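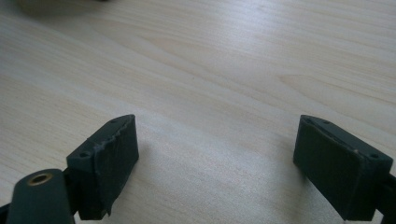

## What does it cost to build Starilby?

The parts come to $727 if you buy everything at once from the list, and less if you already own a power supply and a drawer of M3 screws. That covers the arm, the gripper, the hand-held version of the gripper, the controller board and one camera. It doesn't cover a printer, a computer to train on, or the second set of servos you'll want after you wire the first set wrong.

## Is there a kit?

No. Botond Szűcs priced one out last July and the boxes alone made us want to lie down. Buy from the parts list in the repo. If a part is out of stock, the substitutes are in the right-hand column, ranked by how much swearing they involve.

## Who is "we"?

Five people who share a workshop called Vono and should have built a bookshelf. Botond does the mechanical design, Dehua Jin wrote the controller firmware, and Inese Dambrauskienė does the training code. Rosalind Crenshaw owns the table saw and therefore has a vote. I'm Wenjie Zhong. I answer the email, so if this page sounds tired, you know whom to picture.

## Do I need to know how to program?

You need to be able to open a terminal, paste a command, and read the red text that comes out. The setup script handles the rest on Linux. On a Mac it handles most of the rest. On Windows, three people have gotten it working and they each did it differently, so check the forum thread.

## What can it do right now?

- Pick up a mug by the body and set it down somewhere else
- Sort wooden blocks into two bins
- Fold a dish towel once. The second fold is a matter of opinion
- Push a drawer shut

It can't pour, it can't handle anything heavier than a full can of soup, and it treats clear plastic as a rumor.

## Why is there a hand-held gripper as well as an arm?

You record demonstrations with it. Hold the grip, do the task yourself, and the camera on top logs what the fingers did. It's much faster than dragging the arm around by its elbow, and your own elbow comes out ahead too. The fingers and mounts are the same parts on both, so print two of everything in the `fingers` folder.

## How many demonstrations does one task take?

More than you'd like. Block sorting started behaving after 11 sessions of about half an hour each. The drawer took 6. The towel has had a great many and still acts as if we've never met.

Vary where you put things between takes. Our first mug model was superb as long as the mug stood on one particular coffee stain, and then Rosalind wiped the table.

## What should I print the fingers in?

PETG. We use a matte dark green because Botond got a good price on a lot of it. Any color will do, but avoid glossy black: it throws highlights that confuse the tracking under a desk lamp. Print the finger blocks flat on their outer face, four walls, 40 percent infill. PLA works until you leave it in a car.

## The screw holes in my finger blocks came out too tight. Did I do something wrong?

Probably not. Small round holes shrink on most printers. Run a drill bit through by hand, slowly. If you use a power drill you will have larger holes than you planned, and we'll know because you'll write in asking for a bigger screw size.

## Do I really need the metal bushings?

Please use them. Bare plastic pivots feel fine on the first day and get sloppy after that, and a sloppy pivot shows up as fingers that close a little off-center. Press the bushing in with a vise and a scrap of wood. It should go in with firm, boring pressure. If it goes in with a crack, print another mount.

## My grip pads are getting torn up. Is that normal?

It is. The left pad in the photo on this page is ragged along its upper and inner edges, with small flaps coming up, and the right one is smoother. Uneven wear is common enough that I'd look at alignment before blaming the glue. Close the fingers slowly on a sheet of paper and see whether they meet all the way along. If one side touches first, loosen the mounting screws, square things up, and tighten again.

Ragged edges are mostly a cosmetic problem on big objects. On thin ones, like a playing card or the rim of a paper cup, a loose flap can fold under and you'll spend an evening retuning software that was perfectly innocent. I have spent that evening.

## How do I replace a pad?

1. Peel the old one off. Warm it with a hair dryer if it puts up a fight.
2. Scrape the residue with something plastic. A metal blade will gouge the block.
3. Wipe with isopropyl alcohol and let it dry.
4. Cut the new pad slightly oversize and stick it down from the tip toward the base.
5. Trim flush with a fresh blade, and leave it alone for 12 hours.

Everyone skips the last part of step five. I can't stop you.

## Does lighting matter?

More than the camera does. Strong daylight will wash out the far side of a pale tabletop while the area near the fingers stays gray, and then auto exposure starts hunting whenever your arm moves. Lock the exposure before you record. A dark cloth over the table also helps, though Inese says it trains a robot that's afraid of tables.

## The arm drops slowly when it's powered on. Is that a feature?

It's a shoulder servo with a worn gear, or a 5-amp supply pretending to be a 10-amp supply. Check the supply first. It's cheaper and it's usually lying.

## Can I use the Pakzad controller board instead?

Dehua has a branch for it. The arm moves. Homing is unreliable and the emergency stop has not been tested, so I'd call it a way to get to know your arm from across the room.

## Can I sell the ones I build?

The files are under a permissive license, so go ahead. Change the name, please. We already get support mail for a thing called Sarnmont that none of us have ever touched.

## Where do I ask something that isn't on this page?

Use the forum first, since Dehua reads it at breakfast. Email reaches me more slowly. Include your servo model, the log file, and a photo of the wiring taken with the lights on.

Last updated 10/04/2025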